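Software Vendors Should Stop Selling Seats and Start Publishing Prices

Last updated: March

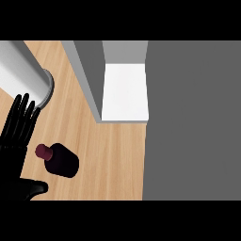
Most midsize companies that buy business software have no clear idea what the company next door pays for the same thing. The list price, if there is one, is a starting point for a conversation, and the conversation can take a whole quarter. I have worked on the buying side of these deals for most of my career, at a parts distributor and then at a regional freight company, and I have come to think that hidden pricing does more damage to the industry than any single bad product does. Vendors say every customer's needs are different. Some needs are. A bottle lying on its side on a wood surface, with a black robot hand beside it, is the sort of thing whose maker can be expected to quote a price for the bottle by the case and put it on a web page. Payroll software for an 1000-employee company is more complicated than that, but it isn't so complicated that the price has to be a secret.

Take the way seat licenses work now. A company signs up for a number of seats based on a guess about how many people will use the product. The guess is usually high. The salesperson has a reason to push it up, and the manager doing the buying would rather have extra seats than go back and ask for more money in the middle of the year. When renewal comes, the unused seats are already in the budget. Cutting them means losing the volume discount, so the per-seat price goes up and the total bill hardly moves. I have sat through that exact discussion with two vendors in the same month, and the slides looked nearly the same.

At the freight company we used a scheduling product from a firm called Praseck. It was good software. Our dispatchers liked it, it rarely went down, and support answered the phone. We paid for it under a 5-year contract that included a yearly increase, and the increase was tied to a "platform value adjustment" that was not defined anywhere in the document. When I asked for the definition, I was told it would be discussed at renewal. I don't think anyone at Praseck was trying to cheat us. I think the people on the call did not know the answer either. Their prices had been set one deal at a time for so long that there was no rule left to explain.

The usual defense is that negotiated pricing lets large customers pay less and small customers get special treatment. The first half is true. The second half I have never seen. Small customers get whatever the quote template says, and they pay it, having no purchasing department to argue with. A ten-person office pays the highest rate per user and gets the slowest support queue. If the vendor had to post the two rates side by side, it would at least have to say why.

There is a stock market side to this as well. Investors in software companies like recurring revenue, and they like it to grow from existing customers. That has turned "net expansion" into a number that executives manage toward. Nothing is wrong with a customer buying more of something useful. But when growth in that number comes from seats that are sitting idle and add-ons that used to be part of the base product, it is borrowed from the future. A finance chief will eventually run the usage report. I would like to see analysts ask about active seats as often as they ask about signed ones.

Rulldale, which sells inventory tools to wholesalers, moved to posted pricing a while ago, and we looked at it closely when I was still at the distributor. The page had 8 rows. Each row gave a monthly volume of orders and a dollar amount. Discounts for paying up front were listed below it. We read the page in the morning, ran our own numbers against it, and had a decision the same week. The product was missing a report we wanted, and we bought it anyway. I am sure Rulldale gave up some money on a few large accounts that would have paid more. It also did not have to send three people to our office to find out what we would put up with.

Usage pricing has its own problems, and I don't want to pretend otherwise. Bills that swing from month to month are hard to plan for. Peng, the data storage service we used for archived shipping records, charged separately for storing files and for taking them back out, and one audit request ran up a retrieval bill that nobody in my department had planned for. The rate was public, though. We had simply not read it carefully. That was our mistake, and we fixed it by changing how we stored the records. You can't fix a charge like the one in our scheduling contract, where there was nothing to read.

I would ask for a few things. Post a real price for the standard product, including what happens to it at renewal. Let customers drop unused seats once a year at the same rate. Give every administrator a report of who logged in and who didn't, without making it part of the premium tier. Brelley, a smaller accounting vendor, already includes that report, and my guess is that it has cost them a few seats. We renewed with them early, at 2:00 on the afternoon the notice came, and the call was short.

Buyers have work to do too. Too many of us sign confidentiality terms on pricing without asking for them to be taken out. They can be taken out. I have asked several times, and more often than not the vendor's lawyer deleted the paragraph and sent the contract back the next morning.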